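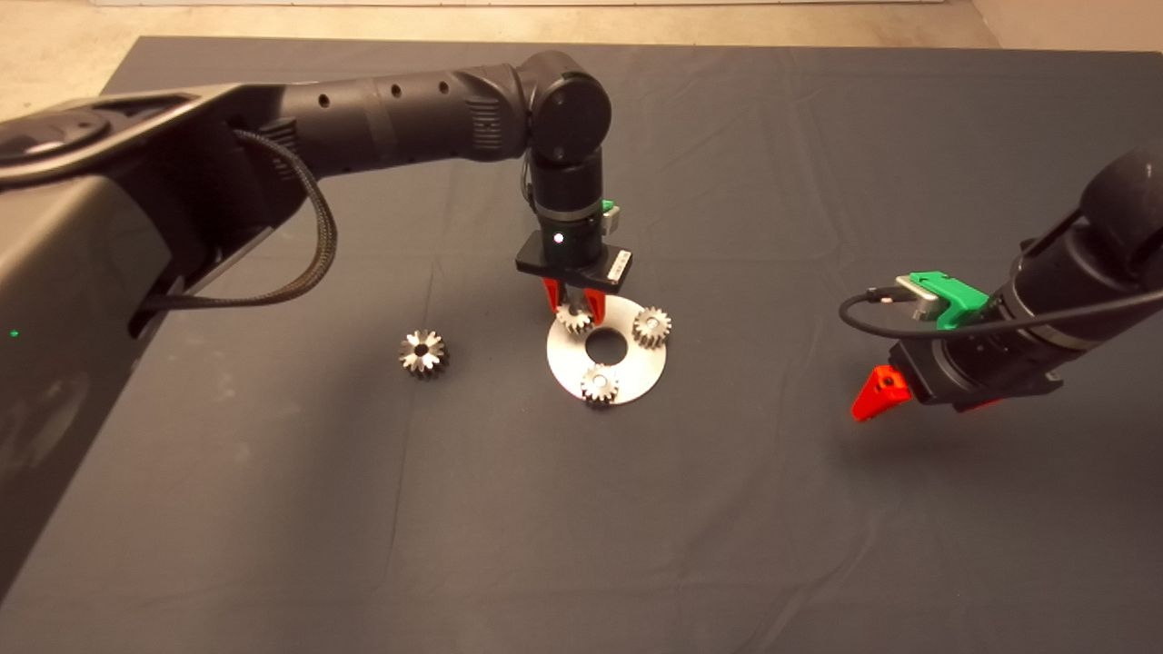 Clastimbridge Library: Office Diary, February

The reading room opened at nine. The heating had been restored overnight and the temperature was satisfactory by mid-morning, although the local history alcove remained cold and readers were offered seats nearer the desk.

The transfer of the parish newspapers continued. Box 353 was found to contain two runs of the same title, one of them lacking its spring numbers.

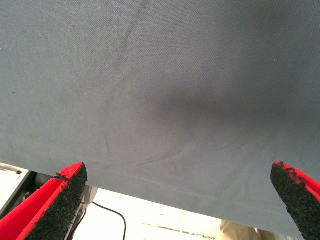 Both have been kept for the present, as the less complete run is in better condition and carries the Timum market notices in full. The catalogue entry has been amended. A further 200 issues await listing, and the shelf set aside for them will not be long enough. 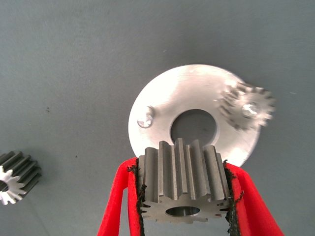

Furukawa

A letter was received from Drudutix concerning the binding contract. The firm proposes to return the first 100 volumes in two deliveries and asks that the rear entrance be kept clear on both mornings. The proposal was accepted — with a request that the spines be lettered in the older style, to match those already on the shelves.

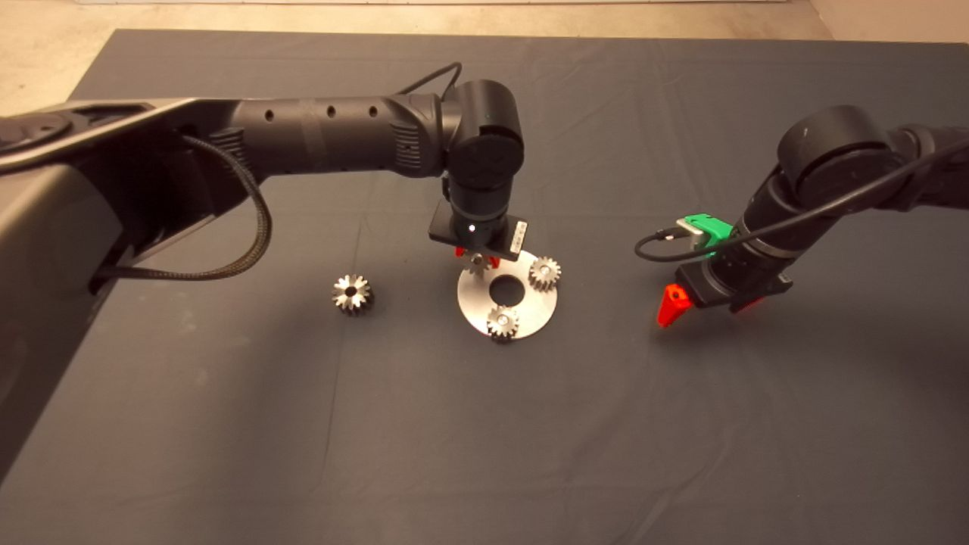
Table with dark grey cloth, February

The afternoon was quiet. An enquiry about the old toll road was answered from the county maps, and the reader was advised to write to Timum for the later surveys. The lamp by the west window still flickers. Doors were closed at half past five.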